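## 4. What the marks tell us

The part of the study we most looked forward to was reading the tables themselves. Section 3 dealt with where people sat. We now turn to what they left behind, and to how those traces shape the choices of the next person who walks in with a bag, a cup, and an hour to spend.

### 4.1 Why wear deserves a section of its own

Most writing on shared study rooms treats the table as a fixed thing. It has a length, a height, and a number of chairs, and after that the author moves on to noise or lighting. We did the same in our first project at Lolmont, and we missed a great deal. A table that has been leaned on, written on, and wiped down for years is a record of its own use, and a wonderfully easy one to get at. You don't have to ask permission to look at a scratch, and it will still be there tomorrow if you forgot your notebook.

Earlier fieldwork by Stetsiuk and Ibarra in the Butden reading rooms had already hinted at this. They noticed that regular users could point to "their" place with their eyes almost closed, and that many of them did it by touch – a nick under the edge, a rough patch where the wrist rests. Our interviews took up that thread. We spoke to 80 people across 13 rooms, and we were delighted by how much they had to say about furniture. Several talks that we had planned as short ones ran past closing time.

### 4.2 Coding the surfaces

We sorted marks into four groups: pressure marks (writing that has gone through the paper), drag marks (cups, laptops, and bags pulled across the top), contact marks (smudges and dull patches from hands and sleeves), and deliberate marks (initials, drawings, small messages). Stasiv and Rozīte coded every surface separately and then sat down together to compare. They agreed easily on deliberate marks, which tend to announce themselves. They agreed least on the line between drag and contact marks, especially where a surface had been cleaned with something harsh and the two had blended into one gray haze.

We considered merging those two groups and decided to keep them apart. A drag mark has a direction, and direction turned out to be one of the most useful things we recorded. At the Moroz site, for example, long drag marks ran toward the window on nearly every table. Readers there slide their things along to follow the daylight through the afternoon, a habit that none of our floor plans had picked up and that made immediate sense once we stayed for a whole day.

Surface color matters for this kind of coding. Dark wood hides contact marks and shows pressure marks well under a low lamp. Pale tops do the opposite. On a white surface even light rubbing reads as gray, so a coder can map a whole afternoon's worth of elbows without any special lighting, but shallow dents vanish unless one gets down to table height and looks across. We recommend doing both passes on every top, and doing the low pass first, while the knees are fresh.

### 4.3 Clean, worn, and neglected

Interviewees made a sharp distinction between *worn* and *neglected*, and they made it without any prompting from us. A worn table had marks that would not wipe off. A neglected one had marks that would. Crumbs, rings of coffee, and sticky patches sent people elsewhere straight away, while scratches hardly bothered them at all. One reader at Kisumcombe told us that a scratched table made her feel "allowed to get going." Another said that brand-new tops made him nervous about his pen.

We find this really encouraging for anyone who runs a room on a small budget. Of the 1,241 seat choices we logged, the worn tables drew their full share, and in two of the older rooms they filled up before the new ones did. The result held when we set aside tables next to windows and outlets, both of which pull people in for reasons of their own.

Marks of the kind that interviewees shrugged off are shown in Figure 2. They are faint, they are spread across a broad white top, and we coded marks like them as a mix of drag and contact.

**Figure 2.** White tabletop with faint gray smudges, scuffs, and scratches.

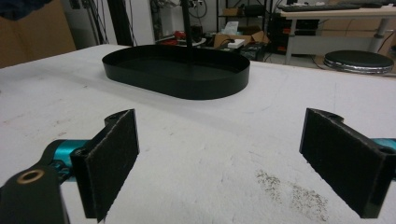

Readers were less relaxed about deliberate marks, and the reasons were more interesting than we had guessed. Hardly anyone objected to them on grounds of damage. What put people off was being addressed. A carved name or a joke in ballpoint pen is somebody talking, and a person who has come to read for an exam may not want to be talked to. Vakulenko's notes from the Butden evening sessions describe readers laying a sheet of paper over a drawing before they started work, and taking the sheet away again when they left. We love this detail. It suggests that a quiet room is kept quiet by small acts of covering up as much as by any sign on the wall.

### 4.4 Limits of the method

Wear builds up slowly and we can't date it. A heavy cluster of pressure marks may come from years of steady writing or from one bad week in March before finals. Tables also get moved. At Moroz we found two tops whose drag marks pointed at a blank wall, and it took a chat with the front desk to learn that both had come from another floor. We left those two out of the direction analysis but kept them in the general coding.

Our sample of interviews leans toward regulars, who are the people most likely to stop and talk. First-time visitors may well judge a scratched top more harshly. We handed out 300 short cards to try to reach them, and the return was too thin to report on its own, though the cards that did come back point the same way as the interviews. A second round at Kisumcombe will use a single spoken question at the door, asked on the way out, while the feel of the table is still on the reader's hands.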